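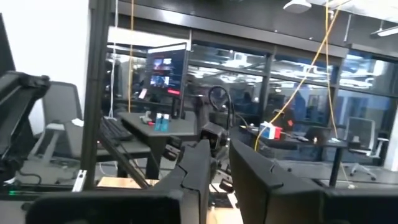
Wrist camera view from a two-finger gripper, with a workstation monitor beyond. Photo: Ruby-Lee Hoani

Plaliden is a software package for controlling robot arms from camera images. It covers the chain from image capture to joint commands and is used mostly on bench-mounted arms with two-finger grippers. The package is made up of a perception module, a motion planner called Trakstead, a low-level control loop called Dogar, and a set of recording and replay tools grouped under the name Fumden. The parts can be run together or one at a time.

Background

The first version was written by Ruby-Lee Hoani as a replacement for a collection of scripts that each talked to the arm in a different way. Two scripts could send commands at once, and the arm would follow whichever message arrived last. Hoani moved all motion commands into a single process and made every other program ask that process for permission to move. This rule is still the main design feature of the package. A program holding permission is called the owner, and ownership lapses if the owner stays silent for 40 milliseconds.

The planner was added in the second version. The name Trakstead at first referred only to its collision checker and was later extended to the whole planner.

Perception

The perception module takes pictures from a camera mounted at the wrist. A wrist camera moves with the arm, so the software must know where the arm was at the moment each picture was taken. Plaliden stamps every image with the joint angles read closest to the time of exposure. If the gap between the two readings is too long, the image is dropped.

In a wrist view the gripper itself takes up part of the picture. The fingers can fill much of the lower half, and the gap between them is often the only direct view of what lies ahead. The module uses a finger mask, a stored outline of the gripper for each opening width, and ignores image features that fall inside it. Without the mask, early versions tended to treat the fingertips as fixed objects in the room.

Glass is a known weak point. Large windows reflect ceiling lights and also show whatever is on the other side, and both can produce false points far behind the work surface. The usual setting discards anything beyond the reach of the arm. Thin hanging cables are also hard to detect and are normally entered by hand as keep-out zones.

Each image is reduced to a list of 784 values before it is passed on. The size was chosen early and has been kept so that old recordings can still be read.

Planning

Trakstead searches for a path between the current pose and a goal pose. It builds a map of the free space by sampling, with a default limit of 2,000 samples per request. When the limit is reached without a path, the planner returns the closest pose it found and marks the result as partial. Dogar will not carry out a partial result unless the user has allowed it in the settings file.

A second arm in the same work area is handled as a moving obstacle. Its joint angles are read over the network and its shape is swept forward along its planned path. If the second arm is not running Plaliden, its whole reach is blocked out — a safe choice, but one that can leave very little room on a small table.

Control

Dogar turns a path into joint commands and checks force and speed limits on every cycle. It has 21 fault codes. Most stop the arm and hold it in place; a few, such as a lost connection to the gripper, let the arm finish its current segment first. Faults must be cleared by a person at the workstation.

Tooling

Fumden records images, joint angles, commands and faults to a single file. A replay window shows the images beside a time line, and a user can step through a run one cycle at a time. Replays can also be fed back into the perception module to test a change without moving the arm.

Limitations

Plaliden does not support mobile bases or grippers with more than two fingers. Camera calibration has to be repeated whenever the wrist mount is loosened, and the package has no way of noticing that this has happened. The settings file format changed between the second and third versions, and older files must be converted by hand.

See also

Motion planning
Hand-eye calibration
Visual servoing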